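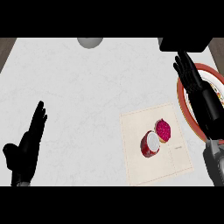
The Ketcombe Touchline Reports is a collection of 1092 short newspaper reports about football players, managers and clubs who found themselves in front of a disciplinary panel, gathered mostly from the sports pages of local papers and typed up so that they can be searched, sorted and argued over. It began as a shoebox of cuttings belonging to Magdalini Giannakopoulos, who followed the amateur leagues for years and kept anything with the word "hearing" in it, and it has grown a good deal fatter since. Cuttings are funny things to work from. On the worst of them the print has gone as faint as the grey veining in that white marble, and you have to tilt the paper towards a window and hope. We typed what we could read and marked what we couldn't, and we'd much rather you had a gap than a guess.

What's in the folder

reports.csv holds the reports themselves, one to a row.
cases.csv holds the cases they belong to, 457 of them. Most cases were reported more than once, and a handful of the noisy ones went on for months.
outcomes.csv holds what the panel decided, where we have it.
people_key.csv is explained under Names, further down. Please do read that bit.
notes.txt is a rambling file where we wrote down our disagreements. It is not tidy, but if a row looks odd to you there is a fair chance one of us has already had a grumble about it in there.

All the files are plain text in UTF-8, with commas between the columns and double quotes round anything that has a comma inside it. They open happily in a spreadsheet, though do watch out for yours turning scores such as 3-1 into the third of January. It happened to us and it took Oana Moldovan most of an evening to put right.

The columns in reports.csv

report_id: a number, never reused, even if a report was later taken out.
case_id: joins up with cases.csv.
paper: the short name of the newspaper.
month: the month printed on the page. Plenty of cuttings had lost the top of the page, so this is often blank.
headline: as printed, capitals and puns and all.
body: the text of the report.
claim_source: who the report says it got its information from. The choices are club, player, league, witness, court, unnamed and none.
denial: yes if the report carries a denial from the person accused, no if it doesn't, unclear if we couldn't agree.
legible: full, part or poor.

The last two but one are really the heart of the thing. Magdalini always felt that you could learn a lot about a report from where it put the denial, if it had one at all. Some papers give it in the first line and some tuck it into the very last paragraph, after the league table and the date of the next home fixture. We have not recorded the position as a column of its own (we tried, and fell out over it), but you can work it out easily enough from the body text.

How it was put together

Achilleas Koutsoukos did the bulk of the typing, with Oana reading back over his shoulder and me, Antigoni Michailidis, looking after the case numbers. We started with the shoebox, then went through the bound volumes of two papers that used to cover the Tzavaras Cup, and finally asked supporters' clubs whether they had anything tucked away. They did! The Nuvville supporters sent a whole carrier bag, most of it about a single argument over a registration form, and I have grown strangely fond of it.

Two of us filled in claim_source and denial separately for 170 of the reports, without looking at each other's answers, so that we could see where we differed. We nearly always agreed on denial. We did far less well on claim_source, and the trouble was almost always a phrase like "it is understood that", which I wanted to call unnamed and Achilleas wanted to call none. We settled on unnamed in the end. If you disagree you can search the body for "understood" and change the lot in one go.

Spelling was left as printed. Where a word is obviously a slip by the paper we kept the slip. Where the slip was ours, and you spot it, please tell us.

Outcomes

We have a written decision from the panel for 199 cases. For the rest we only know what the papers said happened, and sometimes not even that. It is very common for an accusation to get half a page and for the ending to get nothing whatsoever, so a case with an empty outcome should be read as a case we don't know the end of. It doesn't mean that the person was cleared, and it certainly doesn't mean that they weren't.

The outcome column uses these words:

upheld: the panel found against the person or club.
dismissed: the panel found for them.
withdrawn: the complaint was taken back before the panel met.
settled: the two sides came to terms. Papers use this loosely.
passed_on: the matter left football and went to the police or the courts. We do not follow it any further than that.

If the paper and the written decision tell different stories, outcomes.csv goes with the written decision and the paper's version stays where it was, in the body.

Names

We thought long and hard about this part. The players in these reports were amateurs, many of them young, and a good number were never found to have done anything wrong. Every player's name in the body has been swapped for a code such as P0312, and the same person keeps the same code all the way through. Managers and club officials have codes too, starting with M. Despite what its file name might lead you to expect, people_key.csv does not turn the codes back into names. It only tells you the role each person had and which club they were with at the time.

Clubs and grounds are left as they were. This does mean that somebody who remembers, say, Ultau Rovers in the year the crossbar came down could probably work out who a few of the people are. Please don't do it, or if you can't help yourself, please don't publish it. Reports that dealt with sexual offences, or with anybody under sixteen, were left out of the collection altogether.

What it's good for, and what it isn't

We had in mind people who want to look at how sports reporters handle an accusation: whose side comes first, how often the word "alleged" turns up, how long a story keeps going. Getsemaní Gallegos has used it for a classroom exercise with trainee reporters, in which they rewrite the opening line of a report so that it is fair to both parties, and I'm told it got quite heated.

It is a poor guide to how badly behaved footballers are. The cuttings were kept by people who liked a good row, the papers printed the rows they liked best, and the clubs with the keenest supporters are over-represented by miles. Ultau alone takes up far more room than a village of its size deserves. Please don't use it to rank clubs, and please don't use it to train anything that decides whether a person is telling the truth.

Known problems

A few reports were printed twice under different headlines and we have kept both. Case numbers in the Tzavaras Cup section skip here and there where we merged two cases into one. Three headlines have a question mark in square brackets, which is ours. Reports marked poor under legible should probably be left out of any word counts.

Changes

December: added the Nuvville carrier bag, fixed the scores that had become dates, moved "it is understood" to unnamed.

Next on the list is a second box of cuttings that Magdalini found behind the first one. Achilleas and I sit down to it on Friday evenings, so corrections sent in before then tend to get looked at first. Put the report_id at the top of your message if you can, and a photo of the cutting if you happen to have your own copy.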